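Recording demonstrations with the hand-held gripper

Before you start, charge the gripper and clear the memory card. A full session is 14 takes, and a card that fills up in the middle of a take will lose that take. Open Skeltance on the laptop and check that the gripper shows up in the device list. If it doesn't, unplug it, wait a little and plug it back in.

Step 1. Pick one task and write it down in a single sentence, such as "take one soft toy out of the bin and put it on the tray." If you need the word "and" more than once, split the task.

Step 2. Do the task slowly with the gripper, at half the speed you would use with your bare hand. Keep your wrist steady on the way in. Close the fingers all the way, pause, then lift.

Step 3. Start each take from a different spot. Come in from the left, from the right and from higher up. Takes that all look the same teach the arm one path and nothing else.

Step 4. Shuffle the objects every 2 takes. Soft things are harder than boxes - they fold and snag on each other, and tags and ribbons get caught in the fingers. 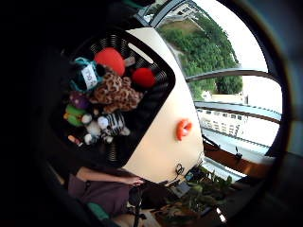 Step 5. Watch every take back before you pack up. Delete the ones where the gripper slipped and you grabbed again, unless you want the arm to learn to retry. Macarena Urquijo keeps those in a separate folder called "regrasp", and we now do the same.

Step 6. Export at the default settings and name the folder with the task and the room. Training on fewer than 9 good takes is a waste of an evening.

If the export stops with a sync error, the gripper clock has drifted. Run the clock check from the Tools menu and export again. You don't need to record anything over.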